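Celebrity Talk Shows and Their Young Audience: What Viewers Remember
Project report, Media and Communication course, Garnport

1. Introduction

In our project we studied how young people watch celebrity talk shows. We chose the program "Sasix Late", in which actors and singers answer personal questions from two hosts. The show is on Monday evening, and short clips of it are put online the next morning. We wanted to know if viewers remember the new film or album of the guest, or only the private stories.

2. Method

We asked 30 students of our college to watch the same episode. In this episode the guests were the two singers of the duo Llanos, who talked first about their tour and later about their wedding. The next day every student filled in a form with open questions. We also read over 300 comments under the clips and put them into groups by topic.

3. Results

Most students could tell the wedding story with many details, for example the lost ring and the late train. Only 3 students wrote the correct title of the new album, Akamach. In the comments the result was similar. The clothes of the guests were discussed more than the music. Some viewers complained that the hosts interrupt too often.

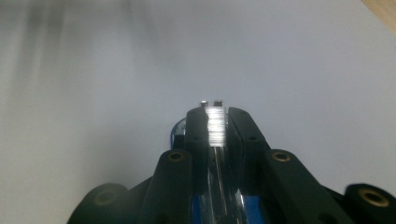

Figure 1. Hand-held gripper with black jaws and a silver ribbed block.

4. Discussion

We think the order of the questions has an influence. The album was mentioned at the beginning, when several students were still talking with each other. The wedding part was also longer and had more jokes. Our group of students was small and all of them study in the same college, so the results cannot be used for all viewers.

For a next project we would like to compare this episode with a radio interview of the same guests.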